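4/26/25

Back in September they told us at Hollis that the packing side was getting automated, and that it would "free people up." I have worked there long enough to have heard that phrase before. The last time it was the label printers, and what I got freed up for was clearing label jams.

The project has a name, of course. It's called Hapeta, and a company called Grolberg is selling it to us. The slides said the arms would learn the job from us. You do the task with a gripper in your hand, the gripper records it, and after enough of those a robot can do the same thing. They want 2000 recordings before they even talk about a trial run.

So for now the automation is people. A few of us from the floor got moved over to the Enis building to do it, on the same hourly rate. You pick a thing up, you put it down, you reset, you go again. A full shift is supposed to be 200 good ones. My best so far is well short of that, and a recording gets tossed if you fumble, or pause too long, or if the software just doesn't like it. I had 30 thrown out in one afternoon and got a spreadsheet row number as the explanation.

I'll be fair. It's quieter than the line and my knees like the change. The people running it are polite and they answer questions, mostly. But when I asked what happens to the packing jobs once the arms work, I got "roles will evolve" — which I wrote down, because I want to have it later.

What bugs me more is how I've started working. I used to grab things however my hand felt like grabbing them. Now I slow down and square up to everything like I'm taking a driving test. One of the older packers can close a carton with one hand while reaching for the next, and she was told to stop doing that because it confuses the data. She's the fastest person we have.
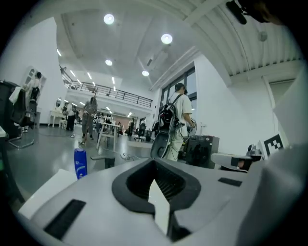
The hall at work, with a gripper up close and another in use across the floor.

The trial run is penciled in for after summer. I asked whether we go back to our old stations in the meantime and was told to check form 811, so I checked it. It's a parking form.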